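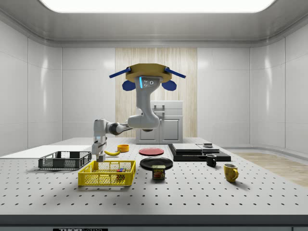 Rendering: gray arm, gripper down, over the breadboard table with the yellow basket.

Flolel Drip Watering Kit for Raised Beds
Made by Barstead
Item: Flolel 182

The Flolel is a low-pressure drip kit for vegetable beds, berry rows and large pots. It runs from an ordinary outdoor faucet or from a rain barrel set on a stand. One kit waters up to five raised beds of the usual backyard size. The box holds 182 pieces, counting every stake, plug and spare washer.

What's in the box
Main supply tubing, 100 feet, black
Thin branch tubing, one roll
Adjustable drippers with stakes
Tees, elbows and end plugs
Pressure reducer with screen filter
Faucet adapter with washer
Hole punch
Printed layout guide

A timer is not included. Any battery timer with standard garden hose thread will fit between the faucet and the filter.

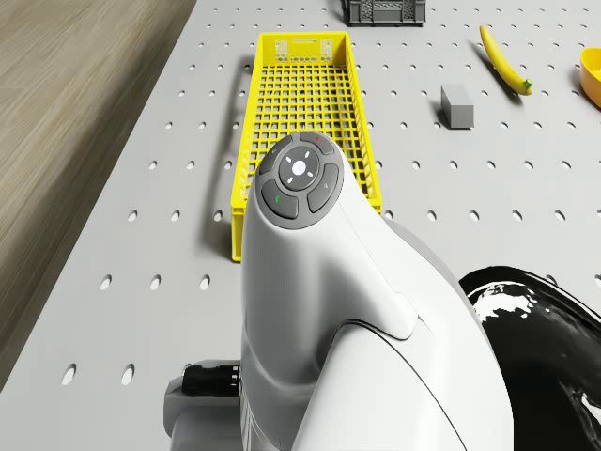 Setting up

Unroll the main tubing and leave it in the sun for an hour before you start. Warm tubing lies flatter and pushes onto the fittings with less effort. In cool weather, dip the ends in hot water.

Run the main line along the short ends of the beds and bring a tee up over the side of each one. Punch the holes on top of the tubing. Push the branch tubing onto the barbs until it stops, then set a dripper next to each plant. For carrots, beets and other crops sown in rows, space the drippers evenly down the row and move them closer together if you see dry patches between them.

Flush the line before you put on the end plugs. Turn the water on and let it run until it comes out clear. Dirt left in the tubing is the usual cause of a blocked dripper.

Each dripper opens and closes with a twist of the cap. Tomatoes and squash want it well open. Onions and garlic need very little, and should be shut off when the tops start to fall over. 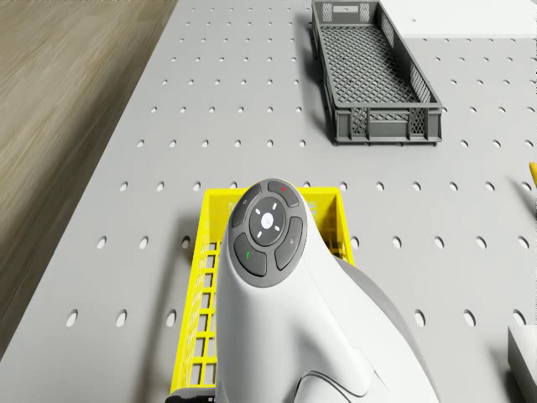 Perforated table and dark gray basket, seen from almost directly overhead.

Using it with a rain barrel

Take out the pressure reducer and keep the screen filter in place. The bottom of the barrel should sit at least 2 feet above the highest bed. Flow will be slower than from a faucet and will drop off as the barrel empties, so plan on longer watering times. We don't recommend running all the beds at once this way. The shutoff valves, sold separately, let you water one bed and then the next.

Winter storage

Drain the kit before the first hard freeze. In most cold areas that means having it indoors by December. The main tubing can stay outside if the end plugs are off and the line slopes enough to empty. The filter, reducer and timer should always come in.

Spare parts

Drippers, plugs and tees are sold in small bags. Parts from the older Figueroa kit fit the branch tubing but not the main line. The Steltisberg shutoff valve fits both.
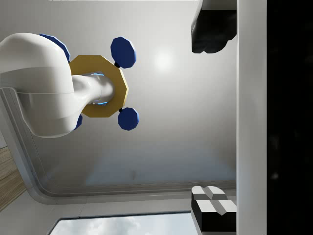
Rendering: gold octagonal ring and dark blue disks on the white shaft.

Customer review

"I have four beds and a row of raspberries. Setup took me most of a morning, mainly because I changed my mind about where the line should go. The punch is stiff at first. Lettuce did much better than it did with me and a watering can." Ximena Durán

Warranty

Two years on the reducer, filter and fittings. Tubing is covered against splitting for one season. Damage from freezing or from a shovel is not covered. Keep your receipt and send a photo of the part with your claim.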